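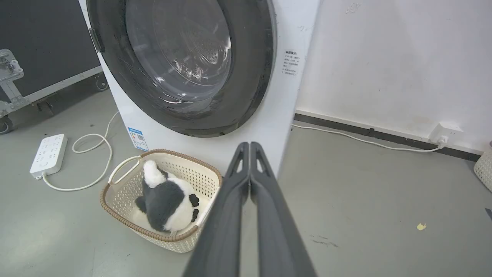
We moved to Zudorbridge in October, and I still get asked how we manage without a car. Mostly it comes down to the number 12 bus. It stops at the end of our street, goes past the Boateng market and gets me to work in 40 minutes.

Groceries took some practice. I used to do one big shop, and now I do three small ones and carry everything in a backpack. Heavy things like rice and cat litter get delivered -- the fee is 7 dollars, so I save them up for one order a month.

Chores moved too. The last bus home from Trovow on weekends leaves at 10, so anything that needs doing in the house gets done before lunch. 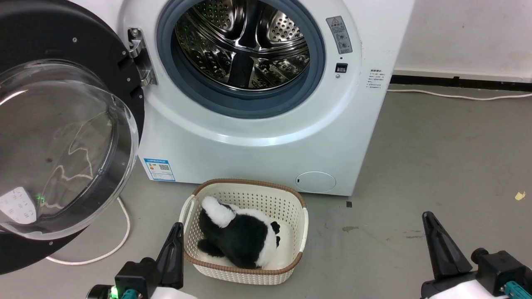

The washer with its door open.

The one trip I haven't worked out is my sister's place in Vunari. It takes two buses and a long walk uphill. For now she picks me up at the station, and I bring dessert.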